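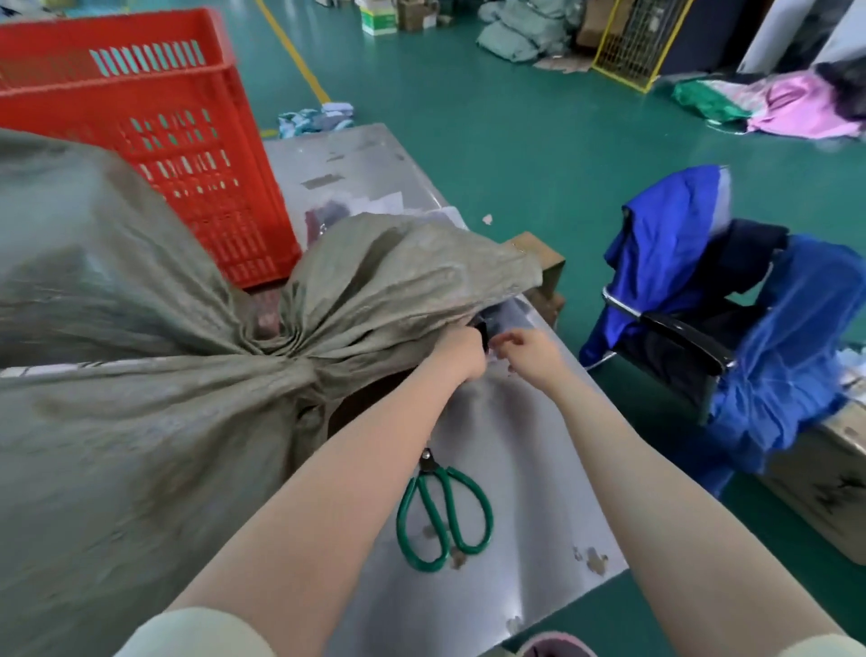

How much first-person footage do you need before a policy copes with sacks and bags?

Posted by Voretine in Learning from Demonstration

Hello all, I hope this is the right board, and sorry in advance for the length. I've been reading up on training manipulation policies from head-camera video of people doing ordinary packing and unpacking, and I'm trying to repeat a small version of it at work. My clips are all of one kind of job: two hands at a metal table, opening a big woven sack and pulling out whatever is wrapped up inside. I have 1188 clips so far, trimmed by hand (my poor evenings!).

With rigid things my results look lovely. Crates, boxes, no trouble at all. With the sacks the hand position predictions go to pieces the moment the fingers get in among the folds at the neck, and the model seems to lose track of which hand is which. I held back 111 clips for testing and the error on those is far worse than on the training ones. Do I simply need more footage, or am I going about it wrongly? I'd be ever so grateful for any pointers.

Stulard
Accepted by the poster

Welcome! You're in good company, cloth and sacking trip up nearly everyone who starts out with boxes. I spent most of a spring on the same thing, so let me tell you what helped us.

First, I wouldn't rush out and film more just yet. Have a look at how your test clips were picked. If you split by clip, then bits of the same session can land on both sides, and your true gap may be even bigger than you think. Split by session, or better still by person, and measure again.

Second, the hands. When they're close together at the mouth of a sack, a tracker working one still at a time will swap left and right quite happily. We fed it short runs of 5 stills and added a penalty for sudden swaps, and most of the nonsense went away. Where the fingers are buried, mark those points as hidden in your labels. If you guess at them, the model learns your guesses, bless it.

Third, label the moment of first pull. It's a dull job, but knowing when the grip changes from opening to pulling gave us a bigger gain than doubling the data did. Do try it on a small batch before you commit your evenings to the whole lot.

Punby

just get more data, 1000 is nothing for cloth. we didn't see anything sensible until we had a lot more than that. also check your camera isn't slipping

Abou Jaoude

I agree with most of what Stulard says, though I'd be a little careful with the swap penalty. In sack work people do cross their hands on purpose now and then, and if you set it too high you'll smooth away real movement. Start low and watch a few of the worst clips by eye.

One thing I'd add is to keep the clutter. It's tempting to crop down to the sack, but tools lying on the table, such as scissors, tell the model a good deal about what may come next. Our cropped version did worse on every test we ran. Do come back and let us know how the split by session turns out, I'd love to compare!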